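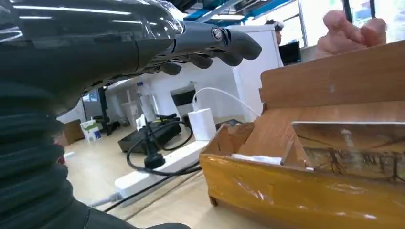
*The dark gray hand over the bench, next to an open cardboard box.*

### Shared shop's robot build gets its second arm

**El Idrissi**

SKISTSTEAD, October 25, 2026 - Members of the Zolto shared workshop say their two-handed robot is mechanically together, seven months after the first parts order went out in March. Wiring next. Then code, lots of it.

The build has 14 members on the sign-up sheet and over 101 evenings logged. Money came out of dues plus a parts swap. No outside sponsor so far.

Each arm gets a ribbed black sleeve over the forearm to keep sawdust out of the joints. The shop shares a wall with a cabinet maker and the dust gets into everthing. Sleeves took 4 tries to fit, mostly a clamp problem.

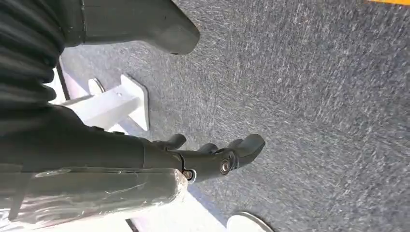
El Idrissi

Fingers are the slow part. Metal bolts at the pivots, and every one has to be snugged by hand or the joint binds. Too loose and the fingertip wanders. Members settled on a quarter turn back from tight, then thread lock.

Plastic film stays on the covers untill the sanding next door is finished for the season.

Control software is a home-grown package called Kulance, written by members and still rough. It runs one arm fine. Two at once, it stalls. A fix is being tested now.

First public demo is planned for March if the stall is sorted: picking up a mug, handing it over, putting it down. Open bench nights continue as usual, doors at 4. Bring safety glasses.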